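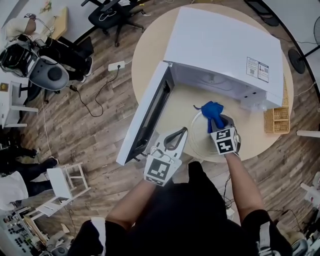 The kitchen corner is the part of this project that has given us the most to report, so it goes first. When Ferberg agreed to fund the fitting out of the shared room at Sukarport, the application said "a place where residents can heat a meal without going up four flights". We now have that place, in the sense that we have a microwave and a round table to stand it on. The worktop is still with the joiner. The table is a good one, light wood, and the white microwave sits on it well enough, though with the door fully open it reaches out past the edge of the table and over the floor, and anyone coming from the left with a bowl of soup needs to have their wits about them. The blue cloth goes over the glass plate inside as part of the wipe-down, and the woven basket that lives against the side of the microwave is for clean cloths only. I mention this last point in a report to a funder because I have mentioned it everywhere else.

What we said we would do by the end of February

Fit out the kitchen corner, agree a cleaning routine that doesn't depend on Guilan Kong being in the building, furnish the sitting end, and open the room to all 32 flats. We have done the second and the fourth. The first is most of the way there and the third is a matter of opinion.

Cleaning routine

The first version of the routine ran to 17 steps and was written by me. Residents were polite about it. Maribel Urrego took it home and came back with a single side of paper, in large type, which is now taped inside the cupboard door and reads as follows:

Microwave: door right open, wipe the plate where it sits, then the walls, then the ceiling (people forget the ceiling). Take the plate out at the end of the week and wash it in the sink. Do not run it empty to "air it".
Table: damp cloth, then dry cloth. No hot dishes straight on the wood.
Cloths: blue for the microwave, yellow for the table, anything else for the floor. Dirty ones in the bucket, NOT THE BASKET.
Floor: sweep daily, mop when it deserves it.

The capitals are Maribel's. The weekly plate wash has been missed twice that we know of, once over the holiday and once when each of the two people on the rota thought the other had done it. We have moved to one name per week.

The blue cloths were bought as a pack of 200 from Ciltik, which looked extravagant on the order form and looks less so now. They shed a bit of lint for the first few washes and after that they are fine. The yellow ones are thinner and I would not buy them again.

The worktop

Readers of the last report will remember that the worktop was due "shortly". Arnulfo Rivadeneyra measured the alcove in the autumn and the joiner, Zúñiga, measured it again and got a different answer. Both were right, as the wall is not straight, and a piece cut to the front measurement would not have gone in at the back. A new template has been made out of cardboard and the slab is being recut at no charge to the project. We have stopped quoting dates. The table will go to the sitting end once the worktop is in, and several residents have already asked whether it could stay, having got used to being able to walk most of the way round it while waiting for their rice.

Once the microwave is on the worktop the door will open against the side of the alcove. Arnulfo has allowed a gap for this in the new template. I have asked him to check it with the door open, and he has told me he was going to.

The floor

The wood-grain laminate went down before the rest and has held up well, including under a dropped casserole. There is one board by the window that clicks when stepped on. The fitter says it will settle. It has been four months, and I have come to rely on it for knowing when somebody has come in.

Use of the room

The heaviest use is between noon and two, and again after seven in the evening. Dayana Zapata has started a soup lunch with her neighbours on the second floor, which was not in the application and which I would like to claim credit for. We had planned for people to eat upstairs. They mostly eat down here, so we are short of chairs, and the ones we have are a mixture of folding and inherited.

Bit-na Gil has asked for a second microwave. Her case is that the queue at lunchtime is longer than the lunch. My own view is that we should wait for the worktop and see, but she has put it in writing and I promised to pass it on.

Money

We are within budget on everything except cloths and sundries, where we are over by a small amount for the reason given above. The chairs line has not been touched. We would like to ask Ferberg's permission to move what is left under "signage" into it. The only sign we have needed is the one on the cupboard door, and Maribel supplied her own tape.

Still to do before the next report

Worktop fitted and sealed
Table moved, or not, after asking people properly
Six matching chairs, if the transfer is agreed
A hook for the floor cloths, which at present have no home and wander
Answer for Bit-na

Receipts and the signed rota sheets are attached separately. One of the rota sheets has soup on it but is legible.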